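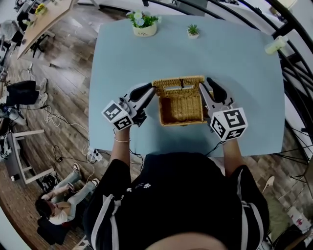

Showing a task by hand means that the teacher does the work with the own arms, and the robot later learns from what was recorded. In this unit we compare it with remote control, where the teacher stands apart and moves the robot through a second device. The difference sounds small, but it changes almost everything in how you prepare a session. With two hand-held grippers, one in each hand, the teacher can come to a basket from the left and the right at the same moment, and the black finger on each side touches the wicker much as the robot finger will touch it later. The white cubes with black square patterns on the grippers are the markers. From them the computer calculates where each gripper is and how it is turned, so please keep in mind that a marker is useful only when the camera can see it.

Unit 2: Teaching by demonstration
Jollisis Course in Practical Automation
Handout, version of 6 Jan 2025

What you should read before

Please read the chapter on coordinate frames once more. You need to know how a position measured by the camera is changed into a position measured from the robot base. We will not repeat this in the lesson, and the exercise at the end depends on it.

Some words we use

Demonstration: one full recording of the task, from the start position to the end position.
Episode: the same thing after it has been cut and checked. A demonstration with a mistake does not become an episode.
Teacher: the person who shows the task. In some papers you will find "operator" or "demonstrator". In this course it is always teacher.
Policy: the program that the robot has learned. It receives pictures and gripper positions and gives back the next movement.

Method A: hand-held grippers

The teacher holds the grippers and works directly on the object. No robot is necessary during recording, and this makes the method cheap and quick to set up in a new room. The teacher also feels the object. If the wall of a basket is soft, the hand notices it and presses less, without any thinking.

The weak side is that a human arm can do things that the robot arm cannot. We bend the wrist, we lean forward over the table, we reach around a lid. The recording looks perfect, and then the robot arrives at the limit of a joint and stops. Before you record, study the reach drawing of your robot and mark the allowed area on the table with tape.

A second weak side is the markers. When the teacher turns a gripper too far, or when one gripper passes in front of the other, the pattern is hidden and the position is lost for a short time. The software fills small gaps by itself. Long gaps must be thrown away.

Method B: remote control

Here the teacher moves a control arm, and the robot arm follows. Everything that is recorded is possible for the robot, because the robot has done it. You do not need to convert a human movement into a robot movement, and the pictures already show the robot hand.

The price is speed. Most students are slow in the first lessons and make many small corrections. These corrections are recorded also, and the policy can learn them. The teacher feels little or nothing from the object, so with thin or soft material the force is often too high. In the Purkthorpe laboratory we use control arms with simple force feedback. It helps, but you should not trust it for fragile objects.

How to prepare the table

Put the object in the start position and write this position down. Change it a little for every demonstration. If the basket always stands in the same place, the robot learns the place and does not look at the basket.

Leave other things on the table if they will be there in the real use. Plants, cups and similar objects are allowed. Move them between recordings, but never during one.

Keep the light constant. Strong sun from the side makes bright spots on the markers, and then they are difficult to read.

Decide where the teacher stands and do not put cables in this place.

How to move

Start with both grippers open and in view. Wait one breath, then begin. Move at an even speed, a little slower than you would in your kitchen. Do not stop in the middle to think. If you make a mistake, finish the recording, mark it as bad and do it again. When both grippers touch the object, let them press at the same time, otherwise it slides to one side.

A note about the data in this course

The Vurkthorpe set, which you will receive on the course server, has 3739 demonstrations. After checking, 3000 episodes remain. Please look through some of the rejected ones as well. Lost markers are the most frequent reason, and after them comes a start position that was not written down.

Exercise

Work in groups of 2. Each group records 13 demonstrations with Method A and the same number with Method B, using one container of your choice. Change the teacher after each demonstration.

For both methods, write down how long each demonstration took and whether you kept it. Then choose one rejected recording and explain in half a page what went wrong and at which moment. Use the Ahmadpour form for the table of results, and hand in the form together with the recordings. The groups of the July course must reserve the control arms in advance.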